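Plandon Small Plastic Baskets, Mixed Colors: Review
December 14, 2022

I bought the baskets for sorting bathroom items before they go into a cabinet. 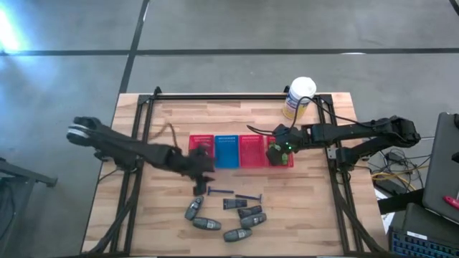 The slotted bottom lets crumbs and grit drop through. Disposable razors lie flat across the slots, and so do refill packs. Anything as thin as a bobby pin will slip out, so a paper liner is needed for those.

Rectangular sides mean a row sits flush on a shelf with little wasted space. Red and blue are easy to tell apart at a distance, but several reds in one row still need labels. The molding on mine left a slight burr under the rim, removed with a nail file.

I have used them since August with no cracks. The Ilent set I had before split at the corners in two months.

Rating: 4 out of 5. One point off for the burr.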